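Datasets > Padik > README

# Padik – tabletop demos with hand-held grippers

Hi! I'm Leandro Retamal and this is the readme for Padik, the set of two-handed table demos I put together with Brenda Gaete. There are 3,308 episodes in v2 (we threw out 218 for bad tracking – sorry if you'd already trained on those). Everything was shown by hand, with a gripper in each fist and marker cubes on top for pose.

## What's in it

- 11 tasks, up to 300 episodes in each one
- head view, both gripper poses, jaw width
- a text label per episode, in English

The tray tasks are my favorites, because both hands get to work and you can really see people planning ahead! 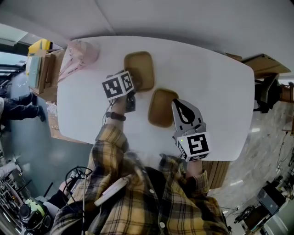
Poses are in the table's coordinates, in meters. If a cube drops out of view we leave the gap as NaN and don't smooth it, so check for that before you resample.

## Updates

12/20/20 – v2 is up. Left and right were swapped in two tasks, fixed now.

Comments

Rafsan Saha: Is jaw width raw or scaled?

Leandro Retamal: Scaled, 0 is closed.

Debora Mancuso: Loader chokes on the NaNs for me, will send a patch in January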